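작업실 노트 | 기록 | 자료실 | 재료표 | 문의

기록 > 9월 > 큰 테이블 정리

9월, 오후. 큰 테이블 위 물건 자리 다시 잡기
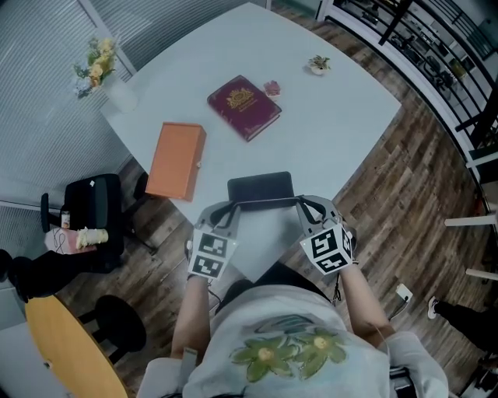

왜 또 테이블인가

지난달에 한 번 정리했는데도 또 이 얘기를 적게 되었다. 테이블이 넓으면 마음이 느슨해지는 모양인지, 손에 든 것을 일단 올려두고 보는 버릇이 나부터 좀처럼 고쳐지지 않는다. 그래서 오늘은 아예 올려둘 물건을 정하고, 각자 자리를 주기로 했다. 다음에 이 노트를 펴 보는 분도 편하게 따라 하시고, 마음에 안 들면 옆에 연필로 적어 주시면 고맙겠다.

남기기로 한 것

진회색 직사각형 쟁반: 자잘한 것을 모으는 용도. 쟁반째 들어 옮기면 테이블 닦기가 한결 수월하다.
주황색 나무 상자: 작은 금속 걸쇠가 달린 것. 왼쪽에 비스듬히 두면 보기에는 멋스러운데 가장자리에 가까워서 팔꿈치가 걱정된다. 앞으로는 테이블 변에 나란히, 한 뼘 안쪽으로.
적갈색 양장본: 표지의 금박 문양이 고와서 책꽂이에 꽂기 아깝다는 의견에 나도 찬성. 대신 위에 컵은 올리지 않기로.
분홍 꽃 모양 소품: 책 바로 오른쪽 그대로. 책과 색이 잘 어울려서 볼 때마다 기분이 좋다.
흰 접시와 초록·노랑 장식: 먼 쪽 오른쪽 모서리. 접시를 옮길 때 장식은 따로 들 것.
꽃병: 노란 꽃과 크림색 꽃. 블라인드 쪽 먼 모서리가 제일 잘 어울린다. 물은 아침에 갈기.

치수와 간격

쟁반은 상자와 책 앞, 테이블 가까운 쪽에 놓는다. 쟁반 긴 변을 43cm로 잡고 배치도를 그렸더니 앞쪽 작업 자리가 거의 70cm 나온다. 종이를 펼치고 글씨를 쓰기에는 넉넉하고, 두 사람이 나란히 앉으면 조금 아쉽다. 둘이 쓸 때는 책과 소품을 뒤로 더 밀어 보자.

테이블 아래와 주변

분홍 가방은 바닥에 두지 말고 걸이를 하나 달면 어떨까 싶다. Leinonen 걸이가 2000원이라 부담은 없는데, 어느 벽에 달지가 문제다. 옆의 작은 병도 발에 차이기 쉬운 자리라 같이 올려 두면 좋겠다. 둥근 탁자와 검은 스툴은 지금 자리가 편하니 그대로 둔다. 검은 의자는 쓰고 나서 테이블 밑으로 끝까지 밀어 넣을 것(나도 자꾸 잊는다).

남은 일

배치도를 깨끗하게 옮겨 그려 Bisten 파일에 끼우기. 꽃병 밑에 깔 천은 Ovov 견본 가운데 연한 색으로 고르고, 크기를 재서 여백에 적어 두기. 난간 쪽 초록 화분은 잎이 더 자라면 분갈이.

최근 기록
- Pillville 선반 페인트 두 번째 칠
- Ovov 천 견본 비교
- 나무 상자 걸쇠 기름칠하는 법
- 작업실 노트 94쪽 오기 수정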